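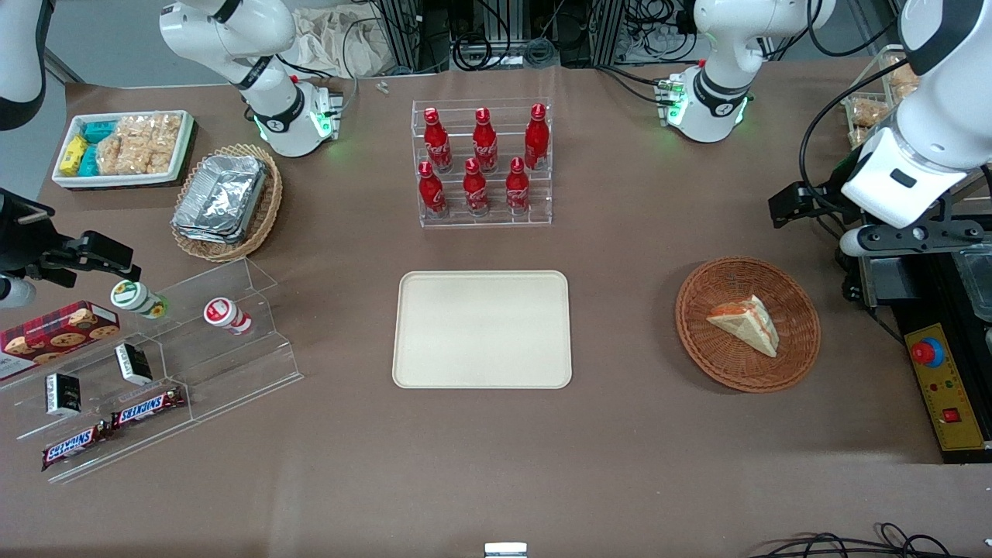
Sugar, Water and the Freezing Point: Notes on a Slush Batch

I have been making slush drinks at home since April, using a chest freezer, a stick blender and no recipe worth the name. The results varied enough that I finally sat down and worked out what sugar does to the freezing point of a soft drink. What follows is mostly arithmetic.

Pure water freezes at 32 °F. Dissolve anything in it and that point drops in proportion to the number of dissolved particles. For table sugar the drop is small, because sugar molecules are heavy and you get few of them per spoonful. A drink that is one tenth sugar by weight starts to freeze a little above 31 °F. That sounds like nothing, but the important word is "starts."

As ice forms, it leaves the sugar behind. The liquid that remains gets sweeter, and its freezing point keeps falling. At any given temperature there is a fixed balance between ice and syrup. A good slush has something like half of its water frozen. Much more and it sets into a block that has to be chipped out. Much less and it is a cold drink with bits in it.

The trouble with a home freezer is that it sits near 0 °F, far below the range where slush exists. A commercial machine holds the mix a few degrees under freezing and scrapes the wall of the drum all day. With a freezer, the mix passes through the slush stage on its way to being a brick, and timing is the only control.

My test container is a shallow steel pan with 796 grams of mix in it. Stirred every 20 minutes, it reached a usable texture in just over two hours. The same mix in a tall jug froze hard at the wall while the middle was still liquid. Shallow wins. I repeated both once and got the same order, with times slightly longer on the second run, probably from opening the lid too often.

Sugar-free drinks are a separate problem. The sweeteners are so strong that hardly any is used, so the freezing point is close to that of plain water and the texture comes out coarse. Danang Halim suggested glycerin, which works, though the aftertaste is noticeable at 7 percent. I settled on less than half that and accepted larger crystals.

Carbonation complicates things further. Dissolved gas leaves solution as the ice grows, the foam insulates the surface, and the stirring knocks out what is left. I now let the drink go flat first and don't try to save the bubbles. Fasil Mekonnen adds a splash of cold seltzer at serving, and I have copied him.

Alcohol lowers the freezing point far more per gram than sugar does. I have one run of data on that, with a thermometer I no longer trust. The replacement probe arrived last week and reads 32.2 °F in an ice bath, close enough for this. The next batch is lemon, 12 percent sugar, same pan.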